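4. Kitchen task in simulation

Our question was whether a robot arm can put a kitchen counter in order without help. We ran 600 trials in simulation, split between two control programs, Garkik and Renon. Firdevs Yazıcı built the counter layouts and I logged the results. 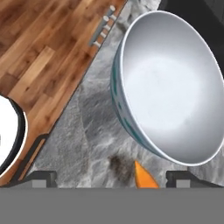 Figure 4. Gripper view in simulation, with cutting board, plate and mixing bowl.

A trial passed if the item ended up inside the bowl within 50 seconds. Small items were the hardest - a grasp a little off center usually ended in a drop. Garkik did better on plates, Renon on food items. Neither was good enough for a real kitchen yet, in our view. We did not test wet surfaces or moving people.

Ivone Andrade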